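# A day among the pipes: the open day at the Haworth organ workshop

I've loved organ music since I was tall enough to see over a pew, but I had never watched anyone make a pipe. So when Kelly Fairclough wrote to say that Ondel were opening their Haworth workshop for the day, I had my name down before I'd finished reading.

We met in the yard, 14 of us, most of us singers or players of one kind or another, and were let straight in to the casting room. Živko Kadrić has run it for years and he talks about tin and lead the way other people talk about their children. The metal is poured into a long wooden trough, and then the trough is pushed down the table in one go, leaving a bright sheet behind it. You watch for the moment it sets. The shine goes off it all at once, from one end to the other, and everybody in the room breathed in! I'd have happily stayed there until they locked up.

Upstairs they were voicing a rank for a chapel at Caltard. Voicing is the bit I had never understood, and I understand it a little better now. A new pipe makes a noise, but it's a poor, spitty sort of noise, and Carol Rowbotham sits at a small test keyboard and coaxes it along with tiny nicks and a nudge to the lip. She played us one flute pipe before and after. The first was like someone blowing over a milk bottle. The second was round and soft and had a real start to the note, almost a consonant. She let Amber Bloxham have a go on a spare, and Amber (who sings alto with me and is not easily put off) got a proper squeal out of it and a round of applause.

The Caltard organ will have 1420 pipes when it's done. The one on the erecting floor, for a school in Bikow, is the big one at 2167, and we could walk right round it with the case off. I hadn't realised how much of an organ is simply wood and air: trackers as thin as rulers running up and across, and down in the dark the bellows, weighted with old iron. Somebody asked whether computers had changed things. The drawings, yes – the rest of it hardly at all, said Živko, and he went back to scraping something.

At the end of the morning Spyros Mitsotakis-Vlachou gave a short recital on the house organ, a one-manual instrument which the firm keeps for trying things out. He began with some very plain Sweelinck so that we could hear each stop alone, then added them one by one. In a room that size the mixture goes straight through you. He finished with a piece of his own, written in February, all quick repeated notes that showed off how fast the action answers. I asked him for a copy of the score and he wrote my address on the back of his hand.

We ate upstairs, and the talk was all temperament and tuning. Kelly prefers her thirds sweet and will put up with a sour key or two to get them. Carol thinks that's fine until a choir wants to sing in A flat. I came down on both sides, I'm afraid.

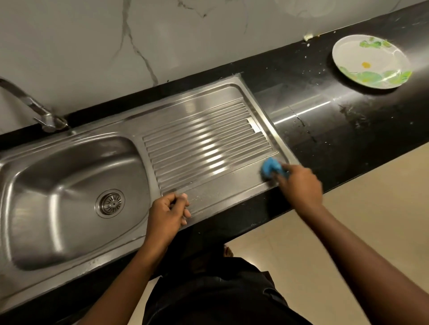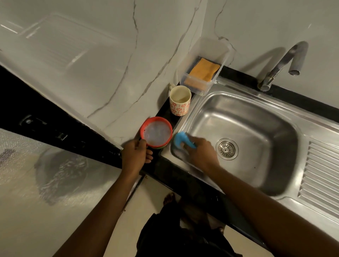

*Page last changed: 12th April*

If you'd like to go, the next open day will be announced on the workshop's noticeboard and in our choir newsletter. Entry is free, but there's a box by the door for the apprentice fund, and it had reached £425 by the time we left. Wear flat shoes, as the stairs to the voicing room are steep and open at the back. Children are welcome on the erecting floor, though not in the casting room.

Our own organ is due its tuning soon, and I shall be sitting in for as much of it as they'll let me. Amber has asked to hold the keys down.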